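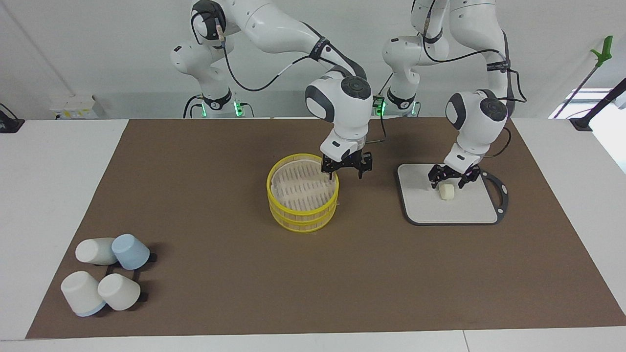 Two arms for the back kitchen
Lonelik hires out its kitchen pair by the month. We spent an afternoon with it in Cornusstead.

The Lonelik pair is sold as a service, so you never own the arms. The firm brings them, bolts them down behind your worktop and charges by the month, with a minimum of 2 months. Setting up takes a morning.

It is meant for small places that do the same prep every day. Each arm has a two-finger gripper, and the pair can be taught to move food between a cutting board and a bamboo steamer. A new job has to be shown to the arms 60 times before Lonelik will sign it off.

Nattawut Suwannarat runs Pongsiri, a dumpling shop in Broltcombe, and took the service in August. "It is slower than me," he says. "I knew that when I signed. I wanted my hands free for the orders."

Soft food is the hard part. Grip settings are changed from a tablet, and the menu for this is badly laid out — we went back to the manual more than once. Cups and steamers are easier to teach. Sauces and anything runny are left out of the contract.

The arms will not lift more than 500 grams each. Support is by phone until six in the evening, and a visit outside the contract costs £403, which is steep for a small shop.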